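About the Samwood Robotics Club

Reading time: 2 minutes

Samwood Robotics Club meets after lessons in the design and technology block at Samwood School. It was started in February by Fereshteh Tehrani, who teaches physics, and it is open to pupils from Year 9 upwards. There are 30 members this year. You do not need to have done any programming or electronics before you join.

Most of our time goes on one long project. The group is building and testing hand-held grippers, and using them to practise everyday jobs on a table. Members take turns working the gripper, and the others keep the log. Silviu Bălan looks after the mechanical side and Parvaneh Farahani runs the coding group.

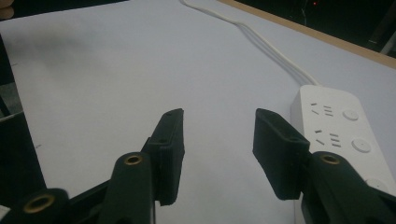 The gripper with its jaws open, next to a power strip on the paper-covered table.

Each job is tried 100 times before we move on to the next. Our best result so far is 71 successful tries, on lifting a plastic cup. Small buttons and plugs are harder, and the finger pads have been redrawn twice.

In the spring we enter the Cerkeck Schools Challenge. Last year's team was led by Shayne Pearce and came home with the prize for best written log. A second team will go this time if enough people sign up.

There is no charge for joining. Tools and materials are paid for by the school, and members may take their own code home to work on. Please bring safety glasses if you have them, and tie long hair back.

To ask about a place, speak to Miss Tehrani or leave a note for Arash Nikzad at the technology office.

Page last updated 25 September 2018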